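2 Nov 2021

Cold start, and the heat on the upstairs level didn't kick in until I'd finished my second coffee. I finally got to the little blue table by the railing today. It's been collecting stuff all fall – tape, bottles, a magazine I swore I'd read – and I'd told Brenda I'd have it cleared before January so she can have it for her seed catalogs.

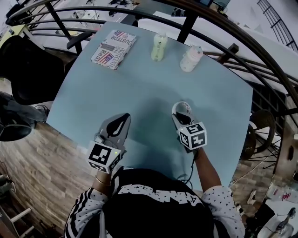

I do love sitting up there, though! You can look right down to the floor below, and the wood planks get so pretty when the light comes in (which today it mostly didn't). Jolanta called in the middle of everything to say the Storkley shelves are $300 now, and did I still want them? I said let me think. I've been thinking since lunch.

Anyway, the tape is going in the drawer, the magazine can go to Brenda if she wants it, and the bottles need a shelf of their own – maybe the one by the stairs. Soup for dinner, the last of the leeks. Must call Jolanta back tomorrow before she buys the shelves for me.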